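Do Toddlers Really Need a Sleep Program?

Posted 8 October 2022

My daughter was 21 months old when she quit sleeping, and inside of a week three different people had sent me a link to the Drindix program. If you haven't run into it yet, you will. It's an app, a nightlight and a set of printed cards, and it promises a "settled sleeper" if you follow the steps in order and never skip one. I paid for it. I was tired enough to pay for anything.

I'd like to say up front that I have nothing against advice. My mother gave me plenty and some of it was good. What I don't trust is advice that comes with a subscription and a score. Every morning the app handed me a number for how the night had gone, and every morning I felt like I'd flunked something before I'd even had coffee.

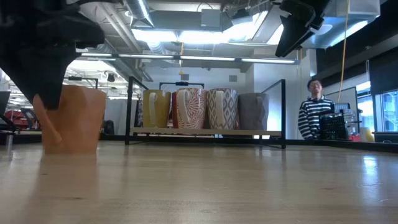
What the numbers are for

The sales page says 2,341 families "saw improvement." Okay, but improvement over what? Toddlers have rough patches and then they come out of them. My son had one in March the year he turned two, and I did nothing except complain to my sister and go to bed at 8:30 myself. It passed. If I had bought a nightlight that week, I'd be telling you today that the nightlight fixed him.

I wrote to the company and asked how they counted. Did they include the families who quit? Was anybody compared with kids who didn't use it at all? I got a friendly note back, with a coupon for the Sokis sleep sack. I still don't know how they counted.

And there's always a sleep sack, isn't there? Or a Jeon sound machine, or the Varkik clock that turns green when it's okay to get up. We had the clock for a while. My daughter learned that green meant morning, and then she learned to stand next to the clock and yell at it until it turned green. I guess that's a kind of learning.

The part that really bugs me is the card that says a parent who goes in at night is "rewarding the wake-up." Some nights she had a fever. Some nights she'd had a bad dream and wanted to tell me there was a goat. I went in. I'd go in again, and I don't think a two-year-old who wants her mom at 3 a.m. is running a con.

Could a routine help? Sure. Bath, book, bed, same order, lights low. We do that and I believe in it, mostly since it keeps me from losing my temper. My grandmother did it too, and she didn't need to be sold a deck of cards.
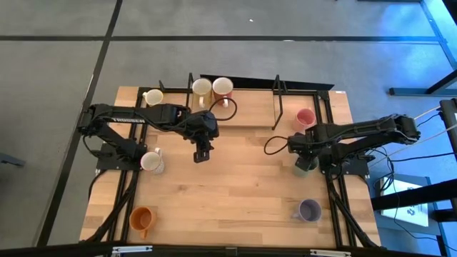
Victor Mugo wrote in to say that I'm being too hard on these programs. His boys were both up 5 times a night, he and his wife were snapping at each other over nothing, and having somebody else's plan taped to the fridge meant they could stop arguing about whose idea was better. He doesn't care whether the plan was special. It was a plan, and they both stuck to it.

I think that's fair, and it's the best case for the thing I've heard. Two worn-out people agreeing on what to do at midnight is worth something. I'm just not sure it's worth a monthly charge. You could write "we take turns, you've got tonight" on an envelope and tape that up.

Kulap Bunnag asked what I'd tell a new parent who is on the fence. Talk to your pediatrician if something seems off, with her breathing or her growth or your own mood. Borrow a book from the library before you buy one. If you do sign up, put the cancel date on your calendar that same night.

As for us, she slept through on Tuesday's pajamas, as we call the blue pair, and then she was up twice the next night in the very same pair. I've deleted the app. The nightlight is still in her room because she likes it.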